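Black cotton hoodie turning rusty brown at the seams after washing, water or detergent?

Viewed 2,000 times · 3 answers · 24 shares

I have three black garments (two hoodies and a pair of work pants, all listed as 100% cotton) that are losing color much faster than I expected. The loss is uneven. Flat areas have gone to a dark gray. The seams, cuff edges and the fold of the pocket have gone to a reddish brown.

Current routine:

Top-loading machine, normal cycle, warm setting (measured 40 °C at the drum)
Lurnik powder, one full scoop
Tumble dry, high
Water is municipal, Ovville supply. Test strip reads about 300 ppm hardness.

I do not use chlorine bleach in this machine. I have tried a vinegar rinse twice with no visible change. Two questions. Is the brown tint a deposit that can be removed, or is it dye loss? And if it is dye loss, which of the variables above should I change first?

3 Answers

Accepted answer (score 40)

Parveen Dogar

The brown is almost certainly dye loss. Many black cottons are colored with a reactive black that is a mixture, typically a navy component with smaller amounts of orange or red to neutralize it. The components do not leave the fiber at the same rate. When the navy part goes first, what remains reads as brown or rust. You see it at seams and edges first because those places get the most abrasion, and abrasion breaks surface fibers and exposes the less deeply dyed core.

A deposit behaves differently. Mineral or detergent residue on black cotton looks pale gray or chalky, feels stiff, and changes when you wet it. Wet a seam with plain water. If the brown is still there when the cloth is saturated, it is in the fiber.

Check your powder before anything else. Many general-purpose powders contain an oxygen bleach, usually listed as sodium percarbonate. It is mild, but it is active in warm water and it acts on every load. I can't tell you whether yours does, so read the ingredient panel. Liquids generally leave it out, as it is not stable in a water-based product.

Order of changes I would make:

1. Switch to a liquid detergent with no bleach and no optical brightener. Brighteners do not remove dye, but they add a bluish cast that makes black look faded under daylight.

2. Drop to the cold setting. Cold tap water varies by season. In October mine is still warm enough to dissolve liquid without trouble; in winter I pre-dilute it in a jug.

3. Turn everything inside out and close zippers. Wash blacks with blacks of similar weight. Denim and towels are abrasive and should go in a separate load.

4. Reduce drying heat. Line dry indoors or in shade. Direct sun will fade reactive black on cotton noticeably over one summer. If you must tumble, use low and take the load out slightly damp.

5. Sort out the hardness. At your reading, detergent is partly used up by calcium and magnesium, so soil stays in the cloth and people compensate with longer, hotter cycles. A spoonful of washing soda in a liquid-detergent load is enough, or use a packaged softening agent at the label rate.

After that, inspect before deciding on a redye. Do it by a window in daylight, as indoor lamps hide the brown almost completely. Lift the garment so the cloth falls into folds and compare the ridge of a fold with the hollow next to it. A fold ridge that looks lighter only because of sheen will change when you move it. A worn ridge stays brown at any angle.

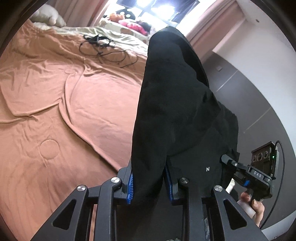

6. Redye only if the fabric is sound. Hot-water all-purpose dye will cover the brown for a while but washes down again. Fiber-reactive dye with soda ash lasts much longer. Weigh the garment dry and use double the dye you would for a mid-tone; black needs it. Sewing thread is usually polyester and will not take the dye, so stitching stays the color it is now. Printed logos will also be unaffected in most cases, though they can pick up a slight tint.

The vinegar rinse does nothing here. It can dissolve some mineral scale, but the claim that it "sets" dye on cotton is wrong. Acid fixes acid dyes on wool, silk and nylon. Your hoodies are none of those.

Answer 2 (score 6)

Agree with most of the above. One addition: check what else touches the cloth. I had orange marks at the collar and sleeve ends of a black work shirt and blamed the machine for months. The cause was acne cream with benzoyl peroxide, which bleaches cotton dye on contact. Hand sanitizer and some sprays for cleaning bathrooms can do similar things. If your cuffs are worse than your hems, that is a clue.

I use Vudano liquid, half the recommended dose, cold. Black T-shirts from the Ghumman outlet are holding up after a year of this — not like new but no brown.

Answer 3 (score -2)

Salt. Half a cup in the first wash and the color locks in. My mother did this with everything.

Comments (4)

The asker: Wet test done, brown did not move. Powder does list percarbonate, second ingredient. Switching.

Reply to answer 3: Salt is used in the dye bath to push dye onto the fiber before fixing. It has no effect on a finished garment in a wash.

Is the work pants fabric really all cotton? Mine said so on the website and the sewn-in label said 2% elastane. Matters for the dryer.

The asker: Label says cotton, no elastane. The hoodies have a ribbed cuff that might be a blend, will check.

Helpful? 40 yes · 3 no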